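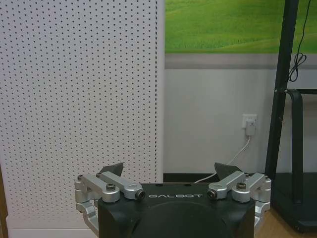
Galbot gripper: four months on the packing bench

We run two of these at our Landov site, on arms that load cartons and clear the return shelf. The notes cover the gripper itself and what it did to the shift.

Build. Matte black body, silver linkages in mirrored pairs, one dark angular pad on each side. The screws on the linkages take a hex key, so a pad change needs no special tool. Zoi Tzavaras does one in 4 minutes. Grit collects at the inner pivots and has to be brushed out daily.

Grip. Reliable on cartons and rigid tubs. Poor on film bags, which fold between the pads. We logged 108 stops in August, nearly all of them on bags, and moved bags back to hand packing.

Staffing. No jobs were cut. Two packers became cell attendants after 120 hours of training, paid at the higher grade from the first day. Lifting is down. Standing and watching is up, and Melina Sfakianakis reports that the second half of a shift is harder to stay alert through than it used to be. We now rotate attendants every 2 hours.

Complaints. The stop tone is too quiet for our floor. Breaks were at first tied to the cell's cycle, and that was a mistake on our side.

Verdict: recommended for boxed goods. Budget for the training and agree the rotation with the crew before installation.

Chandrasekhar Nair, Trovosdale

Related reviews
Finden carton erector, second look
Kourkoulas anti-fatigue mats
Shift rotation software compared
Label printers for small packing rooms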